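2 August 2019

Dishwasher day again. I have kept putting off writing about the kitchen, so I'll do it now before bed. 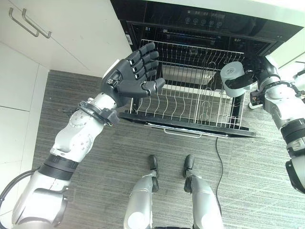 Do the cups go on the top rack or the bottom one? Top, unless there are too many of them, and then the leftover ones go at the edge of the bottom rack, upside down.

I wrote that on a card and taped it inside the cupboard, because Gyula Kelemen and I have had the same talk every week since March. He puts cups wherever his hand lands. I found two this morning lying on their sides with old coffee water in them, and had to wash them by hand.

Got up at six. Emptied last night's load first, plates, then bowls, then the knives and forks. The forks come out spotty if I use the cheap tablets. I went back to the Drukitz ones, 34 to a box, and they seem better, though the box costs more than I like. Must look at the price in Lokville next time instead of paying what the corner store asks.

Cleaned the filter after breakfast. There was a cherry pit in it and a piece of label off a jar. Rinsed it in the sink and scrubbed the mesh with an old toothbrush. Wiped down the door edge too, where the crumbs collect. I should do it more often than I do.

The carpet in front of the dishwasher is still a bad idea. It came with the place and it has stripes, so the drips don't show much, but I don't like water on it. I put a towel down when I unload. Asked at Ambrosio about a rubber mat. They want 132 for the long one, too much for a mat. The short one wouldn't reach past the door when it's lowered. I'll measure again tomorrow.

Gyula came by at noon and we had soup. He said to leave the bowls to soak. I scraped them and put them straight in.

The electric bill came, 167. Last one was lower. I'm going to try running the machine only when it's full and skip the heated dry.

Still to do: rinse aid, the loose tine caps, call Breridex about the hose. Went to bed late.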